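We use cookies to keep you logged in and to remember your font size. Accept all | Manage settings

Keeping paper house records vs. scanning everything

Forum: Home Records and Filing

stisura_owner
I have 113 sheets covering the house: permits, appliance manuals, paint codes, furnace service slips, the survey, and the sewer line report. They currently live in one accordion file that no longer closes. I am deciding between two options.

Option one is to scan all of it and recycle the originals. Option two is to sort the sheets into black two-pocket folders, one per system (heating, plumbing, roof, electrical), and keep them on a shelf by the breaker panel.

I own a flatbed scanner with no feeder. What is the case for keeping paper?

ngo_binder
Paper works when the power is out. That matters for the electrical folder and the shutoff diagram. For everything else I would scan.

Do the scans at 300 dpi, grayscale, unless there is color that carries information. Paint chips do not scan accurately, so keep those. Name files with the system first, then the year, then the item. Do not use the scanner's default names.

Georges Akl
I disagree with scanning as the primary copy. I bought my house in Britwood from someone who had "everything on the computer." The computer left with him. I received a key and a water bill. The owner before him had left a folder in the basement with the septic layout, and that folder is the only reason I know where the tank lid is.

A folder stays with the building. A hard drive stays with a person.

ngo_binder
That is a handover problem. He could have copied the files to a thumb drive and left it in a drawer.

Georges Akl
He could have, and he did not. Also, a drive left in a drawer for twenty years is not something I would rely on. Ordinary copy paper kept dry and dark will outlast it with no attention at all.

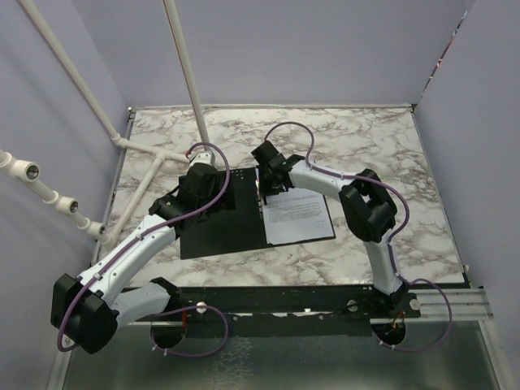 On folder choice, since the original post mentions two-pocket: the pockets hold very little before the spine bows. Mine start to splay at 20 or so sheets. If the heating section is mostly manuals, it will not fit. Use a folder with prongs for single sheets and put the manuals in a separate box, with a sheet in the folder that lists them.

florthorpe_files
Agree on prongs. Disagree on one folder per system. I tried it and spent too much time deciding where things went. A heat pump water heater is plumbing and electrical. A roof vent is roof and plumbing. I now file by date only, with a typed index at the front. The index has three columns: date, what it is, who did the work.

stisura_owner
How do you find all the furnace slips if they are in date order?

florthorpe_files
Read down the second column. My index is 2 pages. It takes less time than opening several folders.

ngo_binder
This is the search function you would get for free with scanned text.

florthorpe_files
Only if the text recognition can read it. Most of my service slips are carbon copies in ballpoint. I ran 66 of them through recognition software and the results were not usable. I had to type the names by hand, at which point I had made an index anyway.

One more item for the original poster: thermal paper. Store receipts and some inspection printouts will fade to blank, faster if they sit in a plastic sleeve. Photocopy those onto plain paper this week, whichever method you choose.

ngo_binder
Confirmed on thermal paper. I lost a water heater receipt that way and the warranty claim with it. I concede the point on handwriting. I still would not keep a single copy of anything in a basement. One burst pipe and the argument is over.

Georges Akl
Mine is on the second floor now. A closed metal box helps with a leak from above. It does little in a flood.

stisura_owner
Decision, for anyone reading later. I am filing by date with a typed index, in pronged folders. Permits, the survey, and the sewer report also get scanned and copied to a drive at my sister's house. Manuals go in a box. I pulled the thermal receipts and will copy them tonight. The old accordion file is going out with the recycling.

Comments (3)

panelreader
Keep the permits even for work that has since been torn out. Our county asked for one on a deck that no longer exists.

lowshelf
Does anyone punch the survey? Mine is large format and I do not want holes in it.

florthorpe_files
Do not punch it. Fold it once, put it in a paper envelope, and punch the envelope along the edge.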